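August 9, 2019

Chopsticks all day and I'm still not tired of them! The task is the one I begged for at the last Valtik planning call: pick the chopsticks up off the cloth and stand them in the black cup, with a gripper in each hand. I thought it would be a gentle step up from the sponge job. It is so much harder, and so much more fun.

The first hour was hopeless. I kept squeezing before the finger pads were level with the wood, and every time the stick rolled away from me (a chopstick on a tablecloth is a slippery little beast). Then something clicked. If I come in low and slow and pinch a bit above the thick end, it stays put, and I can turn my whole forearm to bring it upright. I'd been trying to do it all from the wrist. Maltance sent a note round in January saying to move "as if underwater" and I'd taken it as a joke, but it's perfect advice. Smooth hands, smooth recordings. When I rush, the robot learns to rush, and it's much worse at rushing than I am.

The thing I love is how much you notice once you have to do everything with pincers. My left hand wants to help all the time! It drifts in, hovers, gets in the way. I've decided to let it do real work and hold the next stick ready while the right one goes to the cup. No idea yet if the robot will pick up the rhythm, but it feels lovely to do, like knitting.

Tally: nearly 100 clean runs. The Zanusora people want 400 before they'll train on it, so there's plenty left. I threw out 5 where I'd fumbled and then fixed it, and now I'm having second thoughts. Surely a fumble and a rescue is exactly what it ought to see? Must ask before I delete any more.

I kept the stripy zigzag cloth on all day. Sfakianakis (the lab, not the bakery, I still mix up their emails) wanted plainer tables, but I argued for pattern and won. A real kitchen is a mess of colour and I want it to cope with mine.

Forearms like wet string now. Bath, then toast. 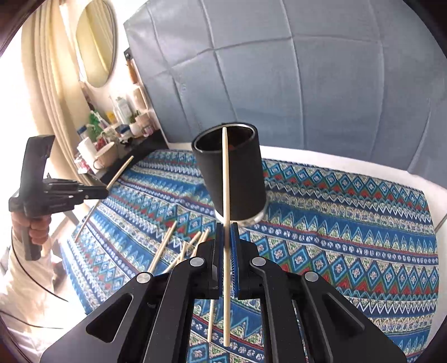 Tomorrow I want to try starting with the left hand, and moving the cup further back after every couple of runs. Can't wait!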